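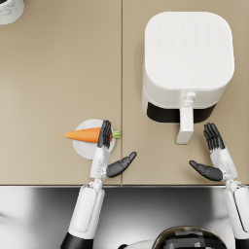 Figure 2. Simulated kitchen counter used for the equipment planning trials, seen from above.

4.2 Deciding what to buy before buying it

The largest single cost in the Flestcombe kitchen project was the pair of arms and hands, and the order had to be placed well before the test kitchen itself was fitted out. We therefore used simulation as a budgeting tool. Each item on the draft equipment list was tied to one or more tasks, and an item stayed on the list only if a task in the simulated kitchen called for it. The carrot task in Figure 2 is a case in point. The left hand holds the carrot down on a small plate with its four fingers while the right hand is open in front of the air fryer, beside the drawer handle. A single arm would have to let go of the food before reaching for the appliance, and so the task was entered in the plan as needing two arms. It was also entered as needing hands with separate fingers, as the first quotation we received was for simple two-jaw grippers.

The draft list ran to 290 lines. Removing duplicates and items that no task used brought it down to 217. Most of what went was small: spare fittings, extra trays, a second set of tool mounts. The saving from these was modest, but it also cut the time spent on quotations, which in our experience is a cost that project budgets tend to leave out.

Two suppliers were asked to price the main equipment. Zarora offered arms and hands as one package with a fixed yearly service charge. Collet priced the arms alone and left the hands to be bought elsewhere. The Collet offer was cheaper on paper. Once we had added the hands, the mounting work and a separate service contract for each part, the gap was small enough that we chose on delivery date, and Zarora could deliver in July. We do not claim that a single package is the better choice in general. A group with its own workshop staff might well decide the other way.

Household appliances were treated differently. They are cheap next to an arm, they go out of production quickly, and a small change in the shape of a handle can mean repeating a good deal of work. We set aside money to buy seven of each appliance at the start and to store those not in use - a step that was questioned at the first budget review and kept. Plates, containers and food were put under running costs. Fresh vegetables are a small sum per session, but they must be bought for every session, and the first version of the plan had no line for them at all.

The counter layout was the last part to be settled. Simulated layouts can be changed in minutes, whereas moving a fitted sink or worktop at the Prellbridge site would have meant a new building quotation. We held back the joinery order until the main tasks had been run with the appliance in several positions on the worktop. The floor area, power supply and storage figures in Section 4.3 all follow from the layout chosen at that stage.

Related articles
Service contracts for shared laboratory equipment: a cost comparison
Planning floor space for two-armed robots
Running costs in long-term kitchen automation studies
When to replace and when to repair: small appliances in test settings

We use cookies to improve your experience on this site. By continuing to browse you agree to our use of cookies. Manage settings | Accept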